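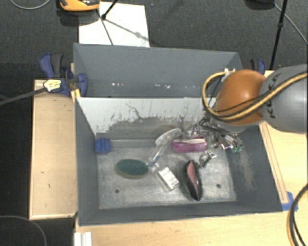
Figure 2. Open-topped gray bins, one placed behind the other.

2.2 Reusable containers in the Brudport exchange

The exchange in Brudport lets small shops and growers use the same stock of reusable containers without owning them. A member takes clean containers from the depot, fills them, and sends them on to another member. The receiving member is expected to bring them back empty. When we began the study the exchange had 40 members. Most were food shops, bakeries and market growers, with a few hardware and garden stores that joined later and mainly used the containers for loose stock.

Two kinds of container were in use during the study period. The first is the lidded crate, which locks shut and is used mostly for bread and prepared food. The second is the open-topped bin (Figure 2 shows the general form), which members used for root vegetables, bottles, hardware and returned packaging. Members treated the two kinds very differently. Because our main question concerns why containers leave circulation, the difference matters for the rest of the paper.

Earlier work on shared containers has mostly dealt with large pools run by a single company, where each container carries a deposit and is scanned at every transfer. Losses in those systems are usually described as theft, breakage or recording error. None of these terms fits Brudport very well. The exchange charges no deposit, keeps a paper ledger at the depot, and leaves transfers between members unrecorded. A container that goes from a grower to a shop to a second shop appears in the ledger only when it leaves the depot and when it comes back. We use the word "absent" for any container that had been out for longer than one full season, and we make no assumption about where it was.

The ledger itself needs a word of caution. Entries were made by whoever was at the counter, and the two kinds of container were not always written down separately. In the early pages a line may read only "bins, Horkeo," with no indication of type. Where the entry could be settled from the delivery slips, we did so. Where it could not, we left the line out of the comparison between types but kept it in the totals. Vashisht read the whole ledger first and Nautiyal read it again without seeing her coding. Disagreements were mostly over handwriting and were settled by looking at the page together.

2.3 Interviews and site visits

We interviewed 13 members, chosen to cover both heavy and light users of the exchange. Interviews were held at the member's place of business, usually in the stock room or the yard, and followed a loose guide. We asked how containers arrived, where they were kept, who decided when to send them back, and what happened when there were too many or too few. We then asked to be shown the places where containers were stored. This last request turned out to be more useful than the questions. Several people who had told us they held no containers then led us past a stack of them.

Notes were typed up the same evening. We did not record sound, at the request of the first member we approached, and for consistency we kept to this with the others. Quotations in this paper are therefore short and come from handwritten notes checked with the speaker.

Visits ran from late summer into December. The later visits coincided with the busiest time of year for the bakeries, and two of them asked us to come back after closing. We think this had little effect on what they told us, although the stock rooms we saw were fuller than they would have been in a quiet month.

2.4 How containers come to stay put

Members rarely described keeping a container on purpose. A more common account was that the container had been given a job. An open-topped bin set down near a back door would be used for cardboard for a few days, and after that it was the cardboard bin. Staff who joined later had no reason to think it had ever been anything else. At Kandpal, a hardware store, an open bin had been holding offcuts of pipe for long enough that a price label had been stuck to its side. The owner knew it belonged to the exchange and said he would return it "when there's something else to put these in."

Lidded crates were less likely to be taken over in this way. They are awkward to use for anything that people reach into many times a day, and a closed crate sitting in a yard looks like a delivery waiting to go out. Several members said they noticed lidded crates and dealt with them. One grower said of the open bins that she had "stopped seeing them."

The depot had its own version of the same problem. Open bins were used there for lost lids, cleaning cloths and paperwork, and these were never entered in the ledger as being out. We have counted them as part of the stock, since they could have been emptied at any time, but it should be noted that none were emptied during our visits.

Storage space also played a part. Shops with a narrow stock room sent empties back quickly, often with the next delivery van. Growers with barns let them build up and returned them in one trip. Neither group saw its own habit as unusual. The growers' habit produced shortages at the depot in fall, and the shops tended to read these as evidence that containers were being lost.

2.5 The reminder card

In response to the shortages, the exchange printed a card asking members to return empties and sent it with each delivery. The card, which members called the Flirska after the print shop whose name appeared on the back, listed depot hours and a phone number. We had expected members to ignore it. Most had kept it, and in some shops it was pinned above the counter. What it did not do was change which containers people thought of as empties. A bin full of cardboard is not empty, and nobody we spoke with had connected the card with a bin of that kind.

Members made two suggestions about this. One was that open bins should carry a printed notice on the inside, where it would be seen when the bin was being filled. The other was that the depot should sell plain bins at cost, so that a member who had come to depend on one could buy a replacement and send the shared one back. The exchange had not acted on either suggestion by the end of our visits. We return to the second in Section 4, where the cost of replacing absent bins is set out by member type.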